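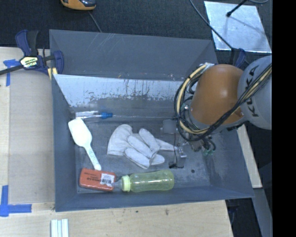
Emptying and Cleaning a Shared Bench Bin

Guidance for users of the Valholm workshops, Nakelcombe site
Issued by Workshop Services. Last revised February 2, 2025

Purpose

Bench bins collect small items that have been put down during work and not returned to their places. Typical contents are scoops, capped tubes, gloves, boxed supplies and plastic bottles. Left together, these items become difficult to find and may soil one another. This page sets out how a bench bin is to be emptied, sorted, cleaned and put back into use. It applies to the open plastic bins with sloping sides kept on the wooden tables. It does not apply to waste bins or to the lidded tubs in the Tahiri store.

Allow 22 minutes for one bin. Cleaning should be carried out at the end of a working session, when the table is not required by others.

What you will need

A clean tray or a second bin, large enough to hold the contents in a single layer
Two cloths, one for washing and one for drying
A bowl of warm water with a little washing-up liquid
A soft brush
Sticky labels and a pen that does not smudge
Disposable gloves

Before you begin

Check that no one is using the bin or anything in it. Where equipment at the table is in operation, wait until it has been stopped by the person responsible for it. Put on disposable gloves before handling the contents, including items that look clean.

Step 1. Take out the contents

Lift items out one at a time and lay them on the tray. Do not tip the bin. Bottles and tubes may have loose caps, and a spill will spread quickly across the flat floor of the bin.

Take hold of bottles by the body and keep them upright once they have been lifted. If a bottle has been lying on its side, check the surface beneath it before continuing.

Step 2. Sort by type

Scoops. Hold the scoop by its handle and look for any printed marking. A marked scoop must go back to the material or container with which it is used. An unmarked scoop should be washed and placed in the general drawer.

Tubes. Tighten the cap. A clear tube can usually be checked without opening it. If it is empty, send it for washing. If it holds anything, it must carry a label stating the contents and the name of the user. Tubes without a label are to be passed to Nawal Kamel and must not be opened at the table.

Gloves. Fabric work gloves should be turned out, shaken over a waste bin and inspected at the fingertips and cuff. Gloves with holes or stiff patches are to be discarded. Single gloves may be kept in the glove box until the end of April, after which any that remain unmatched will be thrown away.

Boxes. Leave barcode labels in place, as they are needed when stock is reordered. Wipe the outside with a barely damp cloth and return the box to its shelf with the label facing outwards. Where a label has begun to lift, press it flat or cover it with clear tape.

Bottles. Close the cap firmly and wipe the ridges, where residue tends to gather. A bottle must not be refilled with a different liquid, whatever its colour or shape may suggest.

Step 3. Clean the bin

Brush loose dust towards one corner and remove it. Wash the floor of the bin first, then the sloping sides, and finish with the rim. Drips and smudges are commonly found low on the inner walls and may need a second wash. Let the damp cloth rest on a dried mark for 2 minutes before rubbing.

Do not use scouring pads. Faint scratches on the sides are acceptable and are not grounds for replacement. Cracks are, and a cracked bin should be reported to Prasert Nilsuwan under its bench number.

Dry the bin fully, including the underside, and wipe the tabletop before setting it down again. Bare wood should not be left wet.

Step 4. Return the bin to use

Put back only those items which are needed at that table. Lay them so that each can be picked up without moving another. Heavier items should go flat on the floor of the bin, with gloves kept apart from bottles and tubes.

Write your initials and the bench number on a fresh label, attach it to the outside of the bin and complete form 47, copies of which are held at the Fatby desk.

Items with no known owner

Place these in the holding tray beside the store entrance. Enquiries should be addressed to Aicha Ouazzani.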